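**Skekari mobile: are the new levels really endless?**

**eirlys_gape** – Dec 26, 2019
The store page for Skekari says "endless levels." I'm at 1,274 and I keep hitting the same lava bridge with the colors swapped. Feels like 8 rooms on shuffle to me.

**moynihan_fan**
Disagree. I've played 500 and only noticed 2 repeats. Maybe you play too much?

**eirlys_gape**
Maybe you don't look very hard.

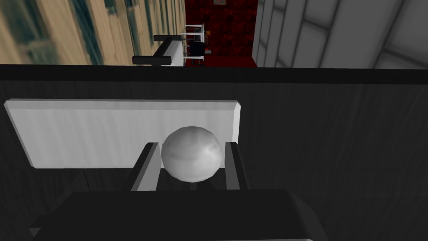

**davura88**
Does the game work offline?

**peadar_h**
Only after the first launch, and the daily level stays locked until you reconnect.

**moynihan_fan**
Mine worked fine on a plane – daily level too.

**peadar_h**
Then it had already loaded. Skurnesley promised a full offline mode in July and I'm still waiting. I wouldn't pay for the ad-free version on the strength of a store page.

**davura88**
OK, sticking with the free one for now.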